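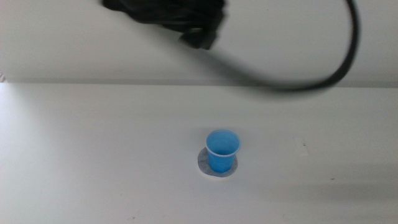

**Why does a loaf of bread go stale even when it is wrapped?**

Mostly the starch changes. Drying out is a separate process, and a wrapped loaf can go stale while keeping nearly all of its water.

## Unit 4: Starch, water and staling

Read this before the April lab. Bring your results from the Unit 3 flour test, including the ones you threw out.

### What happens in the oven

Raw starch sits in the flour as small, tightly packed granules. In cold water they take up very little. Once the dough gets hot enough, the granules swell, lose their ordered structure and turn soft. The word for this is *gelatinization*. In wheat starch it starts a little under 60 °C and is mostly finished before the crumb reaches its final temperature.

Starch is made of two kinds of molecule:

- **Amylose** — long, mostly straight chains
- **Amylopectin** — much larger, heavily branched

Both matter for staling, but on different schedules. Amylose firms up within hours, while the loaf is cooling. This is why bread cut straight from the oven is gummy and tears under the knife. Amylopectin takes days, and it causes most of the hardness we call stale.

### Retrogradation

As the crumb sits, the starch chains line up again and form small crystals. Some of the water is locked into them and some moves out toward the crust. The crumb feels dry and the crust goes leathery.

Temperature has a large effect. Staling is fastest a few degrees above freezing, so the refrigerator is a poor place for bread. The freezer nearly stops it. Reheating melts the amylopectin crystals and softens the crumb for a while — it hardens again as it cools, usually faster than the first time.

Students often mix up staling and mold. Cold slows mold, so a refrigerated loaf may stay free of it for a long time and still be hard.

### Formula for the lab loaf

| Ingredient | Grams |
|---|---|
| Bread flour (Zedness) | 500 |
| Water | 370 |
| Salt | 10 |
| Instant yeast | 5 |

Water as a percentage of flour: 370 / 500 = 74%. Work out the other two yourself and write them on the sheet. Group B replaces 68 g of the flour with cooked, mashed potato, weighed after mashing. Group B's hydration figure will be off unless you allow for the water in the potato. State what you assumed.

### Storage test

Each group cuts its cooled loaf into three pieces of almost 300 g, bags them and labels them *room*, *fridge* and *freezer*. Press each piece with the Forus gauge after one day and again after three. Let the frozen piece thaw fully in its bag first. Take readings at the center of the slice, away from the crust, and record all of them before averaging.

### Questions to prepare

1. Why does toast made from day-old bread seem fresher than the bread it came from?
2. Fats and some emulsifiers slow firming. Which of the two starch molecules do emulsifiers mainly bind to?
3. Croutons are hard. Are they stale in the sense used in this unit?

Reading: course packet, pages 112 onward, up to the section on rye.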